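Moving the replay tool off the old planner

I spent most of March on the replay tool in Vimix. It takes a logged run, rebuilds it in simulation and steps the arm through it again, so I can see whether a change to the planner alters the result. The old version called Carosby for every path and kept none of the answers. A full replay of 1161 runs took most of a night.

The new one stores each path with the joint limits and the random seed that produced it. If none of those have changed, it reads the path from disk. If they have, it plans again and writes both versions to the log.
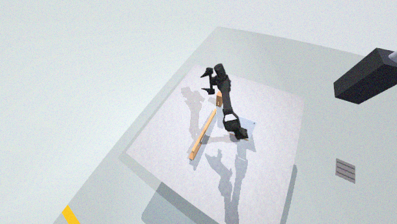 Of the 1161 runs, 1028 now give the same path as before. Most of the others differ at the approach to the grasp, where I had two different values for the gripper's clearance: one in the planner settings and one in the Cheon file that loads the arm. I've removed the second.

The control loop still runs at 50 Hz and I have left it alone. Shadows and image noise are set separately now, as the perception tests need them and the planner tests don't.

There are 2 things left to do. The cache grows without limit, and the export to Tastport drops the seed, so those runs can't be repeated on another machine. I'll start with the export.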